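# Kedside Auto: Maintenance FAQ

Last updated 2026-07-24 by Ettore Martinelli, Stiststead shop

We get the same questions at the counter and by email, mostly on oil, coolant, brakes and batteries. If your answer isn't on this page, call the shop before you buy parts.

## Oil and filters

**Which oil weight should I use?**

Use the grade printed in your owner's manual or on the filler cap. If the manual lists more than one grade, look at the temperature chart next to the list and pick the one that covers where you drive. Check the approval code on the bottle too. Two bottles can carry the same weight and only one of them will have the approval your engine calls for.

**Can I bring my own oil?**

Yes. Leave the bottles sealed and put them on the front seat. We charge labor and the filter. We write the brand and grade on the invoice so you have it for your records.

**My oil light came on and then went off. Can I keep driving?**

Park on level ground, shut the engine off, wait a few minutes and read the dipstick. If it is below the low mark, add half a quart and read it again. A red light that stays on with the engine running means stop and have it towed.

**Do you reset the service reminder?**

Yes, on every oil change. If it comes back within a week, stop by and we will reset it at no charge.

## Suspension and noises

**What is a bushing, and why did you quote me for four of them?**

A bushing is a sleeve that sits where two parts pivot on each other. Most control arm bushings on passenger cars are rubber bonded to a metal sleeve, and the rubber cracks with age. Other kinds are plain rings set into the end of a link, like the brass-colored ones in the rounded ends of the dark gray links here. When a control arm bushing wears out you get a clunk over bumps, and the car may wander under braking. We quote both sides together, front and rear of each arm, and that makes four.

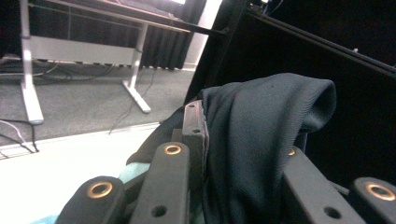

**Do I need an alignment afterward?**

After control arms, tie rods or struts, yes. After sway bar links, no.

**My car squeaks only in the morning. Is that the suspension?**

Usually it is surface rust on the brake rotors, gone after the first few stops. If the squeak follows the steering wheel or continues all day, bring it in.

## Brakes and tires

**How thin is too thin for pads?**

We recommend replacement at 3 mm and will not pass a car at 2 mm. The measurement for each wheel is on your inspection sheet.

**Do you turn rotors?**

Only if they will stay above the minimum thickness stamped on the rotor. On most newer cars a new rotor costs close to what the machining does.

**Can you mount tires I bought online?**

Yes, up to 20 inch wheels. Have them shipped to the Stiststead address with your last name on the label. Storage is free for 13 days.

## Small parts and DIY

**Do you sell clips and fasteners one at a time?**

Yes. We stock Stuso trim clips and Testa drain plug washers. Bring the old one. If you are doing the job at home, work over a light-colored surface and keep the hardware in something with sides. Clips roll.

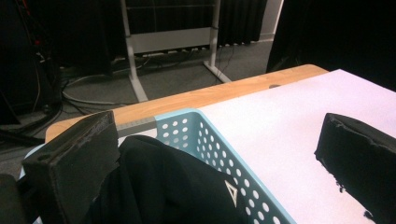 *Light blue basket on a table partly covered with a white sheet.*

**Can I drop off used oil and coolant?**

Used oil, yes, in a closed container, up to five gallons per visit. Coolant has to be in its own container. We can't take oil that has been mixed with gas, coolant or brake fluid.

## Prices and warranty

**What does a diagnosis cost?**

$54 for the first half hour. If you have the repair done with us, it comes off the bill.

**What does the front brake service cost?**

$197 per axle on most sedans, pads and labor included. Trucks and performance brakes are quoted by phone.

**How long is your work covered?**

Two years on parts and labor. Wiper blades, bulbs and customer-supplied parts are not covered. Keep the invoice in the glove box.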